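About us

Home | What we test | Reports | About us | Contact

Cudon is a small testing outfit with a narrow interest. We want to know whether machines can do the chores yet. We have been asking since we opened and the answer has stayed at "some of them, on a good morning", which is better than it sounds and worse than the adverts.

We do the work in furnished rooms, at ordinary heights, with ordinary clutter. Wardrobes take up more of our week than anyone here expected when they applied.

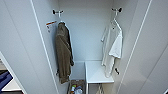
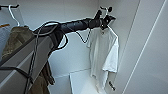

Hangers and a white wardrobe.

People assume the hard jobs are the heavy ones. A machine that can lift a washing machine has existed for a good long while and it is called a forklift. What you want at home is something that can hang up a shirt, and a shirt is a dreadful object if you happen to be a machine. It has no fixed shape. It changes its mind about where its sleeves are. It goes on a hanger that swings, and the hanger goes on a hook that you can only see properly until your own arm is in front of it.

A person does all this while thinking about dinner. We have yet to meet a machine that does it while thinking about the shirt.

How we started

Cudon was set up by Dineo Van der Merwe, who had spent a long stretch of her working life in a commercial laundry being shown machines that would shortly replace everyone in it. The laundry kept the brochures in a drawer. When the drawer would no longer shut she left and started a company to check the claims.

The first test room was her spare bedroom. The first report ran to four pages, three of which concerned a pillowcase. We have since moved into a unit with proper heating and a kettle that everybody agrees on, and we now have two sides to the business: household chores and shop-floor chores.

What we do

Makers of machines send us their machines. Shops, laundries, care homes and the odd hotel send us their chores. We introduce the two and write down what happens.

Our current chore list has 80 entries. It includes the obvious ones (fold a towel, empty a dishwasher, hang a garment on a hook, take it off again) and a good many that came from customers, such as turning a duvet cover the right way out and finding the other sock. Of those 80, we would say that machines now do 38 well enough that you could leave the room. That is our own test, by the way, and we call it the Leave the Room test. If one of us has to stand there with a hand half out, it doesn't count, however nice the video looked.

The rest of the list is a mixture of "nearly", "slowly" and "please stop".

On the shop-floor side things are further along. Shelves are straight, boxes are square and the stock doesn't get left inside out by a teenager. Our longest-running piece of work there is with Flotero, a chain of homeware shops, where we look at restocking, facing up and taking cardboard to the back. The cardboard goes very well. If your main worry in life is cardboard, the future is here and you may stop reading.

Garments in shops are another matter. Mestico, who run fitting rooms for several clothing shops, asked us a simple question: could a machine take what customers leave behind and put it back on a hanger, then put the hanger back on a rail? We have 573 logged attempts at that one. We have also got rather good at rehanging blouses ourselves, which was never in the plan.

What we've learnt so far

Speed is the wrong thing to ask about first. Everyone asks about it first. A slow machine that gets on with hanging up the wash while you are out at work is perfectly fast enough. A quick one that drops every fifth thing on the floor has given you a new chore, and you now have to bend down for it.

Cupboards are worse than tables. Most of the clever demonstrations you will have seen happen on a clear table with plenty of elbow room. A wardrobe has sides. So does a larder, and the space under a sink has sides and a pipe. An arm has to go in, do something fiddly and come out again without bringing the neighbouring garment along for company.

Somebody still has to decide where things go. We had a machine on test in October that put away a whole basket of clean clothes, quite neatly, in an order that made sense to no person living. Every garment was up. The owner of the wardrobe (one of our own staff, who had lent it) took most of an evening to find a pair of tights.

Tidy-up is part of the chore. We mark a job as done when the room is as it should be and you'd be content to have your mother round. Makers sometimes feel this is harsh. Mothers do not.

What we don't do

We don't build machines and we don't sell them. We don't take a share of anyone's sales either. A maker pays the same fee whether the report is glowing or not, and the fee is paid before we begin, a rule we brought in after our second report.

We don't do predictions. Journalists ring up wanting to know what year the ironing stops. Our standing answer is that the ironing stops whenever you like, and that a good many of us here stopped some time ago.

We also don't do demonstrations with the hard parts taken out. If a maker would like the basket moved, the shelf cleared and the lights turned up, they are welcome to ask, and the request goes in the report.

Who we are

Dineo runs the place and signs off every report. She still folds faster than anything we have tested and has been asked to stop mentioning it.

The household team works out of the furnished rooms and handles clothes, kitchens and beds. The shop-floor team is out on site most of the week and comes back with opinions about flooring. There is a small repairs bench, chiefly for door hinges. Our reports are edited by Van Hecke, a two-person firm down the corridor, who take out the jokes. They weren't given this page.

Working with us

If you make a machine and believe it can do a chore, send us a note saying which chore. One is plenty. "General household assistance" isn't a chore, and we will write back to ask what you mean by it.

If you run a shop, laundry or home and have a job you'd gladly never do again, we would like to hear about that too. Tell us what it is, how often it comes up and what usually goes wrong when people do it. That last part is the most useful bit and the one most often left blank.

Visitors are welcome at the unit by arrangement. Mornings are best. You may be handed a hanger.

Contact us | Read our reports | Suggest a chore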